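Walking to School in Clarkgate: What We Learned From One Crosswalk
Final project report, Transportation and Society, submitted 06/12/2022
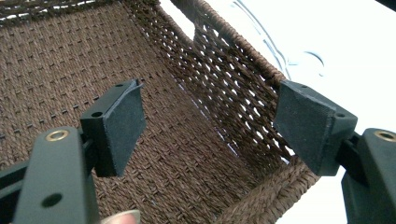

Figure 1. Inside of a brown woven basket.

1. Why we did this

Our original plan was to redesign the whole road network of Clarkgate. The instructor wrote "scope?" in the margin of the proposal, and by the second draft we had reduced the road network to one crosswalk on Garia Street, outside the elementary school. It has two painted lines, a sign that leans, and a reputation.

The question we ended up with was whether drivers yield more often to people on foot when the school crossing flags are out. The flags are orange, they live in a tube bolted to the signpost, and you are supposed to carry one across and leave it in the tube on the other side. All the flags end up on the east side by nine in the morning. We consider this our first finding.

2. Method

We stood on the corner for 17 mornings, two of us at a time, with a clipboard and a phone. One person logged vehicles and the other logged crossings. A driver was marked as yielding if the vehicle slowed or stopped while someone was waiting at the curb or already in the crosswalk. A driver who stopped to yell was still marked as yielding.

We had meant to use Goline, the free traffic logging app the department recommends. Goline does the job if you have one lane and a lot of patience. It logged a parked mail truck as a new vehicle every time someone walked past it, so after the first morning we went back to paper and threw that data out. The 17 mornings do not include that one.

Flags were in the tube on some mornings and taken out by us, with the school's permission, on others. We did not tell drivers which was which, although a few of them asked what we were doing and one guessed we were selling something.

3. Results

We logged 3605 vehicles in total. Of these, 1506 reached the crosswalk while someone was waiting or crossing, and those are the only ones that tell us anything about yielding. The rest are in the appendix for anyone who enjoys columns.

Drivers yielded more often on flag mornings. The difference was clear for people already carrying a flag and close to nothing for people who left the flags in the tube, and most people left the flags in the tube. Adults in particular would look at the flags, look at us, and cross without one. Younger kids took them every time, sometimes two, and a certain amount of fencing was observed.

Rain made everything worse. Drivers yielded less, walkers waited less, and the clipboard pages from two of the wet mornings had to be dried on a radiator and read at an angle. Where both of us could not agree on a tally mark, we left it out.

4. Problems

The sample is one crosswalk in one town in late fall. We were visible the whole time, and a person in a safety vest writing things down probably slows traffic better than any flag. A better study would hide the observers, and we did look into the hedge, but it belongs to the dentist.

We also started late. On 5 of the mornings we missed the first few minutes after the Bonsu bus, when the biggest group crosses together. A big group gets yielded to whatever it is carrying, so our numbers for those mornings likely run low.

5. What we would recommend

Keep the flags, and put a second tube on the west side with somebody assigned to even them out. Straighten the sign. Repaint the lines before the snow, or at least before the next group of students is sent to study them.

If the town has real money, a raised crosswalk would not depend on anyone remembering to pick up a flag. We priced one using a catalog and then took the price out of this report, as it turned out to be for a speed bump.

Appendix A: tally sheets (scanned)
Appendix B: permission letter from the school
Appendix C: map of the corner, not to scale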